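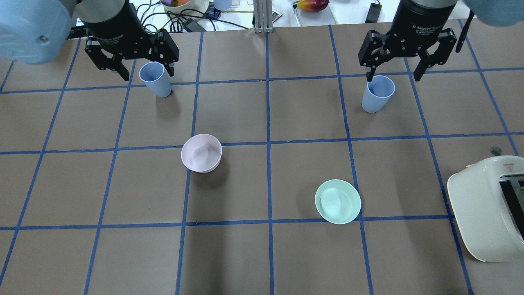
# Piltham Grid: two-arm tabletop rearrangement

Print this page | E-mail this page

Search this site: enter keywords Go

## Summary

Piltham Grid is a set of teleoperated demonstrations for two-arm rearrangement of kitchen items on a taped paper grid. It was put together to test one question: does a policy place objects more accurately when the target is given as a grid square instead of a free point on the table?

The release has 164 demonstrations. Each one starts with cups and bowls already on the grid and ends with every item in its target square and both grippers clear of the objects. There is one operator per demonstration, driving both arms.

The card covers version 2 of the data. Version 1 was shared inside the project only and should not be used for new results. Its target labels were written in a different order.

## Setup

The work surface is brown paper laid over a white table and divided into squares with blue painter's tape. The arms are pale blue and enter from the top-left and top-right corners as seen by the head camera. Each carries a two-finger adaptive gripper.

The tape was laid by hand. Lines are slightly uneven and the paper has creases. We did not correct for this. Targets are defined by the tape as it lies on the table, so a cup counts as placed if its base is inside the taped square, even where that square is a little off true.

Objects in the standard set:

- light blue plastic cups, a matching pair
- a pale pink bowl, deep, with a footed base
- a mint green bowl, wider and shallower
- a cream-white toaster

The toaster is an obstacle. It is never a target and the operators were told not to touch it. It stands at the right of the grid and covers part of several squares, and no target is assigned in those squares.

Items on the white table past the paper are not part of the task. They were not held fixed between sessions. If you crop the head view to the paper, you lose most of this variation, and we suggest training both with and without the crop.

## Task definition

A target is a short list of object and square pairs. Squares are named by row and column, counted from the far left corner of the paper as the head camera sees it. The operator heard the list read aloud before the start and could ask for it again.

Rules given to operators:

1. Move cups before bowls when both are listed.
2. Use the left arm for anything left of the central vertical line and the right arm for the rest. Crossing over is allowed if the other arm is parked.
3. A cup that tips may be stood up again once. A second tip ends the attempt.
4. Do not slide a bowl across the paper. Lift it.

Rule 4 was added after pilot sessions in which sliding pulled the tape up at one corner. Pilot sessions are not in the release.

Bowls are picked by the rim with one finger inside. Cups may be picked by the rim or around the body. The grasp type is labeled per pick. Operators were free to choose, and most settled on one or the other early and stayed with it, so grasp type and operator ID are strongly linked in the data. Do not treat grasp type as an independent variable.

## Contents

Each demonstration folder holds:

- head camera video
- joint positions for both arms
- gripper opening for both grippers
- the target list
- start and end square for each object
- grasp labels
- an outcome field: complete, partial, or stopped

Partial and stopped attempts are included. They are useful for recovery work, but they should be filtered out for plain behavior cloning. The loader does this by default. Set `keep_all` to true to get everything.

Start and end squares were marked by one person and checked by a second. Where they disagreed, Glenys Eynon made the final call. Most disagreements were bowls sitting over a tape line. The rule for those is that the square holding the larger part of the foot wins, and the record gets a `straddle` flag.

## Split

The test split is 40 demonstrations. It was drawn by target list, so no target list in the test split also appears in training. Operators do appear in both. There is no validation split. We held out part of the training data for tuning and list those folder names in `tuning.txt`.

## Result

We trained the same policy twice, first with targets given as square names and then with targets given as points at the center of each square. All other settings were kept the same.

The square-name policy put cups in the correct square more often. For bowls we saw no clear difference. Watching the rollouts, the point policy tends to let go of the cup a little early when the target is in the near rows, and the cup ends up on the tape. The square-name policy does this less. We do not know why, and we have not tested it on an untaped surface, where square names would have no visible meaning.

Both policies did poorly with the green bowl. It is shallow, and a gripper coming straight down at the rim has little depth to work with before the finger touches the inside. Tilting the wrist first helps. The operators learned to do this partway through collection, so the earlier demonstrations show straight approaches and the later ones show tilted approaches. The `session` field lets you separate them. Training on sessions 7 and up gave better bowl picks in our hands, at the cost of less data for cups.

Rollout logs for both policies are in `results/`.

## Known problems

- In a few folders the gripper opening signal lags the video by a small, constant amount. These are listed in `lag.txt` with the offset to apply.
- The paper was replaced once during collection. Tape positions before and after do not match exactly. Use the calibration file that goes with the session.
- Shadows fall mostly to the lower right in the head view. Expect trouble if your lights are placed differently.
- The two cups look the same. They are called cup A and cup B by starting position only, and the names do not carry over between demonstrations.
- Saturday sessions were run with the Ziditham controller build, which limits wrist speed. Motions in those sessions are slower.

## Use

The data may be used for research and teaching. If you publish with it, cite the Piltham Grid card and give the version number. Please report label errors by folder name and object, with the time in the video if you have it.

The loader needs the Sukix reader for the joint files. A plain text export of the joint positions is in `export/` for anyone who would like to avoid that.

---

Contact: Glenys Eynon, Halliday Manipulation Group | Copyright Halliday Manipulation Group | Back to top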